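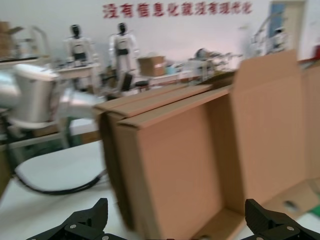

Our club at Residbridge is doing a box-folding task with two arms for the April demo, and the policy keeps failing on the last flap. We have 185 demos, all recorded by students. When the gripper gets this close, the wrist view is mostly cardboard and a bit blurry, with the upright flap on the right taking up a lot of it. Do we need more data or a different view?
Lesov

Print this page | E-mail this page

Tula
More data. We had 400 and it worked fine.

Başaran
I would fix the view first. Add a fixed camera above the table and keep the wrist one - 2 views helped our class a lot. Shorten the exposure too, and slow down near the flaps when you record. Then redo 21 demos of only the last fold and train again before you collect more. Watch the cable under the white arm as well. Ours caught on a box twice.

Print | E-mail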